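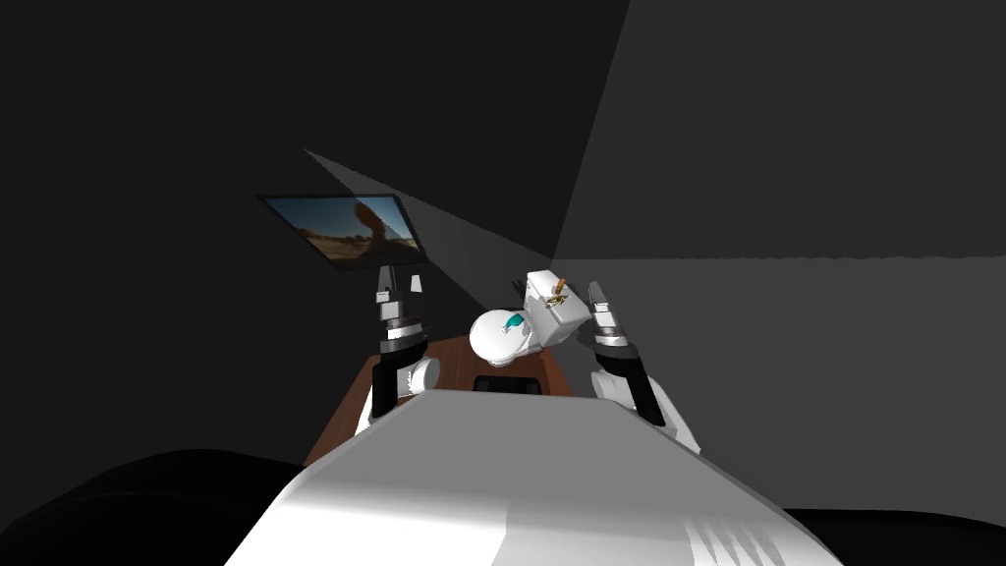 Skoller Moves Flour Milling to Rastden, Adds Rorari Rye to Year-Round Range

RASTDEN, 5 June 2019 – Skoller, the family-owned flour miller, said today that it has finished moving all of its stone milling to the former Pacheco feed building in Rastden. The company also said that its Rorari rye, until now sold only in the fall, will be available to bakeries and home bakers all year.

The Pacheco building stood unused for several years before Skoller took over the lease. It has a rail-side loading dock, a dry basement and a grain elevator that needed new belts and a new roof. Skoller kept the elevator and the original brick front. The old office was taken down to make room for a second truck entrance, so that grain deliveries and flour pickups no longer share the same gate.

Milling on the new site began with wheat. Rye followed once the stones had been dressed and the first test batches had been baked and compared with flour from the old mill. Orders placed before the move were filled from stock, and no customer accounts have changed.

"We ran out of room at the old mill a long time ago," the company said. "Trucks had to wait in the street while we loaded by hand. In Rastden we can take in a full load of grain, clean it and have it under the stones the same day."

The new mill has 1,933 square feet of floor space set aside for grain cleaning, which was done by an outside contractor until this spring. Bringing the work in-house means that Skoller can accept smaller lots from growers who could not meet the contractor's minimum. Farms can now deliver as little as 1,000 pounds of clean, dry grain at a time, by appointment.

Grain is tested on arrival for moisture and protein. Growers receive the results in writing and are paid after the load has been accepted. Loads that are too damp may be dried on site for a fee or taken back by the grower.

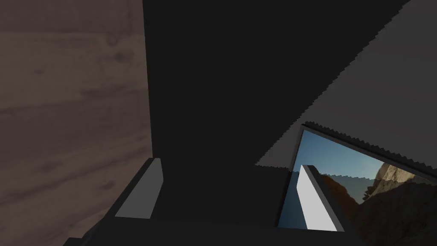 Rorari rye

Rorari is a whole-grain rye flour ground slowly on stone and sifted once. It is darker and a little coarser than the light rye found in most supermarkets, and it takes up more water. Bakers who are used to light rye should expect a wetter dough and a longer rest before shaping.

Skoller first sold Rorari as a fall special for bakeries that make dense pan loaves. Home bakers soon began asking for it at the mill counter, and it usually sold out well before the holidays. The limit was storage. Whole rye keeps well as grain but loses flavor fairly quickly once it has been ground, and the old mill had nowhere cool enough to hold a year's supply of unmilled rye. The basement in Rastden stays cool through the summer – one of the main reasons Skoller chose the building.

Rorari will be milled every week in small batches. The milling date will be printed on each bag. It comes in 2-pound paper bags for home use and in larger sacks for bakeries and restaurants. The bags have a fold-over top and can be put in a freezer as they are.

A short recipe sheet is available at the mill counter and will be sent with online orders on request. It covers a plain rye pan loaf, a mixed wheat and rye loaf for beginners, crackers, and

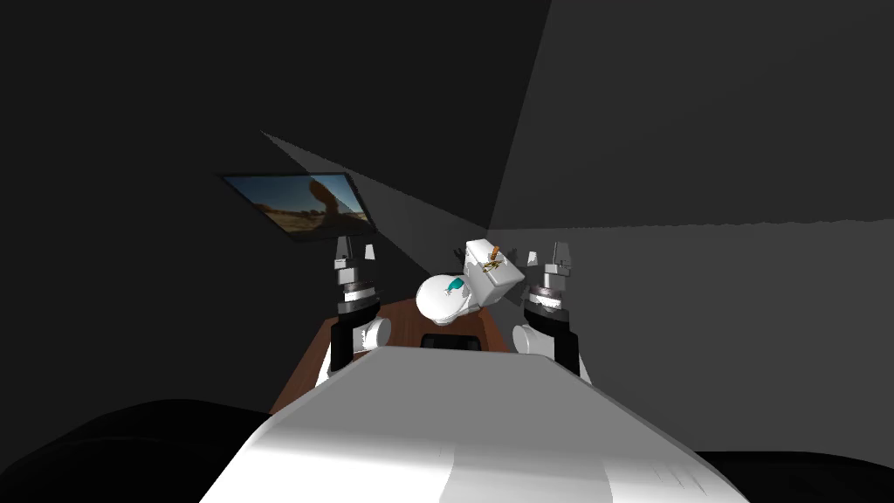
a molasses cookie that has been on Skoller's recipe sheets for many years. The sheet gives all amounts by weight, with cup measures next to them. Skoller recommends weighing, as whole rye packs down in the cup and the results can vary quite a bit from one scoop to the next.

Mill counter and orders

The mill counter at the Rastden site is open to the public during regular business hours. It carries the full line of Skoller flours as well as cracked wheat, bran and rolled oats. Customers may bring their own clean containers for bran and oats. Flour is sold in sealed bags only.

Parking is on the dock side of the building. Visitors are asked to keep clear of the truck entrance. The milling floor is not open to the public, though the stones can be seen through a window next to the counter.

The first 200 online orders placed in June that include Rorari will ship free within the state. Bakeries with a standing account can add Rorari to their next delivery by calling the order desk. Prices for all other flours stay the same.

About Skoller

Skoller mills wheat, rye and oats for bakeries, restaurants, schools and home bakers. All of its grain is bought directly from growers.

Media contact

Skoller press office, Pacheco Building, Rastden. Product samples are available to food writers on request.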